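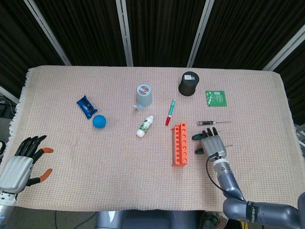

The right hand closed on its own for the first time in March, a little after 11 at night, and then would not open again until I pulled the power. That was the low point of this build. Things have been going better, and I've had a few requests for an update, so I'll try to cover everything since the last post.

For anyone new, the robot lives in the back half of the Dirkimden workshop, which I share with five other people. I call it Gundance. It has a torso, two arms and two hands, and no legs, and I have no plans to give it any. My spending so far is at $2670. Of that, $853 went on the hands alone, and that was after buying them secondhand and doing the repairs myself.

The stuck hand first. I had assumed it was a motor and ordered a replacement before I did any real checking. The motor was fine. The finger controller was losing its zero position whenever the supply voltage dipped, and the supply voltage dipped whenever the shoulder and the fingers moved at the same moment. They were sharing one supply. I moved the hands to a separate one, ran new wire down both arms, and the fault went away. I have a spare motor now if anybody in the shop wants one.

The wiring took two evenings. I'd do it differently next time. The cable on the right arm follows the outside of the joints, and I left it a bit long so it wouldn't pull tight at full bend. It can catch on things. I've been meaning to clip it down in two more places and haven't done it.

The bigger job this spring was the table. Until recently I was running everything on a bare bench top, and small round things rolled away as soon as a finger touched them. Mayuree Panyasiri suggested a cloth with some texture to it and brought in a beige one with a waffle weave and fringe on the edges. It does help. Fingers can also press down into it a little before they hit anything hard, so I'm seeing fewer overload stops. The downside is that a fingertip will sometimes catch the weave and drag the whole cloth an inch or so, and then every position I saved is off by an inch.

I also put up black fabric panels on gray metal rails behind the table. The head camera was picking up people walking past and the software kept treating elbows as objects. With the panels up it mostly settles down. I still lose dark things against them if they get lifted high enough.

The objects are whatever I had lying around. A small screwdriver, a marker, a snack wrapper, a blue ball, an orange test tube rack, a little bottle, a cup, a black container, a flat green packet. I wanted a mix of shapes and I didn't want to buy anything. The wrapper is the worst of the lot. It changes shape each time it's squeezed, so the grip that worked on one try is wrong for the next. The screwdriver is hard for a different reason. The handle is much fatter than the shaft, and if the fingers land too far forward it tips out.

I ran the screwdriver pick 29 times in one sitting with the new supply. I'm not going to post a success rate yet - I changed the grip force partway through, so the numbers don't mean much. I'll do a proper run with the settings left alone.

Software is still Skaklow, the planner I started writing last year. The part that chooses a grasp is decent. The part that decides when to give up is poor, and it will keep trying for a thing it can't reach until I hit the stop button. I spent a weekend on this and made it worse, then put the old version back.

Still to do: clip down that cable, fix the giving-up problem, and find a way to hold the cloth in place. Double-sided tape left a mess on the table. Mayuree thinks binder clips along the back edge would do it, so I'll try those next.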